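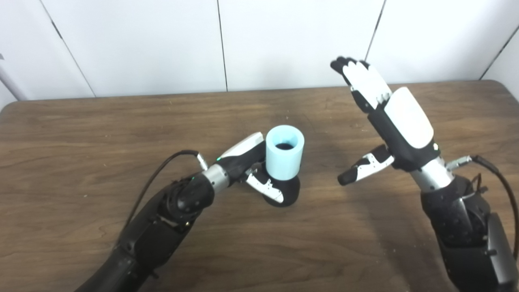 Light blue cup on a wooden tabletop.

Preparing and Storing Stage Props at Home
Household Tips from the Jitpraphai Community Theater

Members who take small props home between performances are asked to follow the guidance on this page. It applies to cups, plates, letters, books and hand mirrors. Furniture and costumes are covered separately.

Cups and glasses
Wash every drinking vessel by hand before it is used on stage, even if it was clean when packed. Use a mild dish soap and rinse twice. Residue affects the taste of whatever the actor must swallow, and an actor who grimaces in the middle of a toast will be noticed from the back row.

For stage tea, let a weak black tea cool and strain it through a coffee filter. Stage whiskey is the same tea, diluted until it matches the sample card in the prop cupboard. Avoid carbonated drinks before any long speech. Milk should not be used under any circumstances.

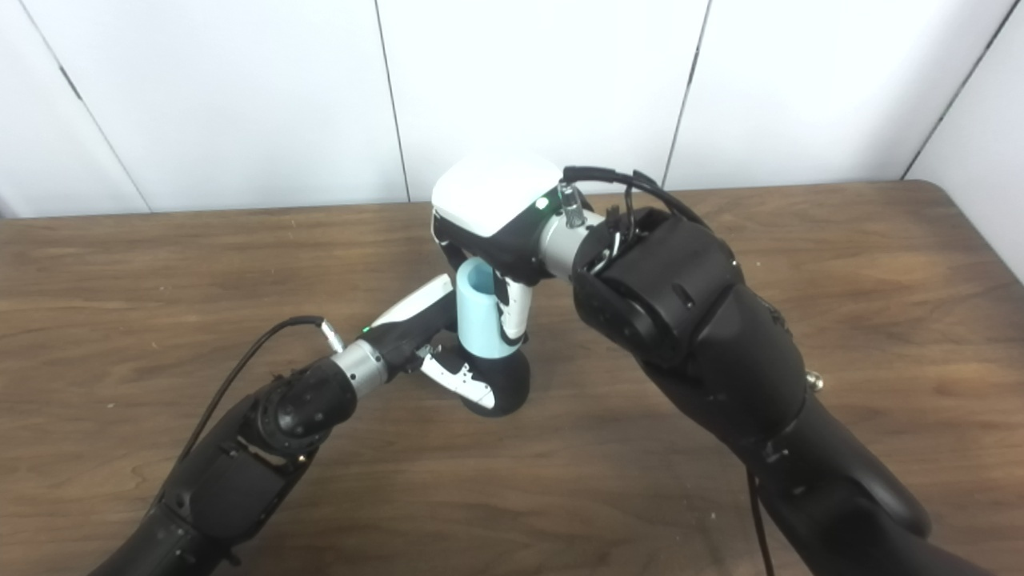

Yupin Kaewmanee

Letters and other papers
A letter that is read aloud should carry the full text in large, dark handwriting. Prepare 2 copies for each performance if the letter is torn or crumpled in the course of the scene. To age plain paper, brush it with cold coffee, lay it flat on a baking rack and leave it overnight. Ironing on a low setting removes the curl – place a cotton cloth over the sheet first.

Ink from ordinary fountain pens will run if the paper is brushed afterward. Stain first, write second.

Books
Remove loose dust with a dry paintbrush, working from the spine outward. Books borrowed from the Ila reading room may not be stained, cut or relabeled. Wrap them in a paper jacket if the title must be changed for the play.

Storage
Keep props in a dry closet, away from heating pipes. Wrap breakable pieces singly in dish towels; newspaper leaves gray marks on pale glazes. Boxes should weigh up to 5 pounds when packed, and the title of the play and the act should be written on the short side. In February, when "Badutine" and the one-act program share the stage, please add a strip of colored tape as well.

Returns
Props are received at the side door on Monday evening. Chips, cracks and missing pieces should be reported to Siriporn Chareonsuk at that time, so that a replacement can be found before the next rehearsal.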